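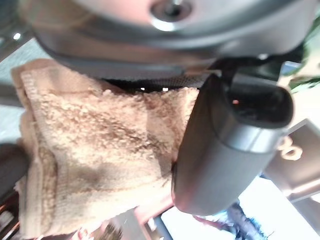
Demetrio Manzano has been talking about towels for ten minutes before I've got my coat off. I'd come to Levdale to ask him about laundry generally, because he did the linen at a guest house called Campos for years and now runs short evening classes called Prurkine (don't ask me how it's said, I got it wrong twice), but he wanted to start with terry cloth, so that's where we started.

"People treat a towel like a shirt," he says. "It's a rug! Look at it up close, it's all loops. You squash the loops flat and then you complain it's gone hard."

He's very keen on the loops. He thinks most of us ruin them with fabric softener, and when I admit that I use the stuff in every wash he puts his cup down. "Why? What did the towel do to you?" His own method is half the powder you think you need, a warm wash, and a proper shake before it goes anywhere near a line or a dryer. By proper he means holding it by the hem and cracking it like a sheet, three or four times, until your arms know about it.

Ah yes, the hem. I'd never given a thought to the flat woven strip at the edge of a towel, but Demetrio reads it the way other people read a label. "If the hem has gone wavy, it shrank and the rest didn't. You fold by the hem or you'll be fighting it all day." He lays the two hems together first, gives them a tug, and only then bothers with the middle. Thirds the long way, then in half, then in half again. I tried it at home that evening and my airing cupboard door shut for the first time since we moved in.

At Campos they had 30 rooms and, at the last stock-take he did there, 426 bath towels, every one of them white. He hated the white. "White is for hotels that want to show you they own bleach." His own are all beige, or sand, or whatever the shop is calling it that year, and he'll defend the colour to anyone. It hides tea, it hides the dog, and it goes with bathrooms that haven't been done up since the seventies (his hasn't, and I liked it very much).

What about bunching them up and shoving them in a basket? I do this, I told him so, and I was expecting trouble. He was surprisingly soft on it. "If it's dry, bunch it. I bunch mine. A hand towel by the sink, who's going to inspect it?" A damp one is another matter. He says the creases hold the wet and you'll smell it by the next day, and after that you may as well wash the lot again.

The classes start up again in July, in the room over the Pladerier, with places for up to 16 people. You bring a towel and a fitted sheet. I asked whether he could teach me the fitted sheet there and then and he looked at the clock and said that was a whole evening by itself.

I did get one more thing out of him on the way to the door, which was how often he replaces his own. "When I can see the kettle through it," he said, and went off to find me a bag of old ones for the car.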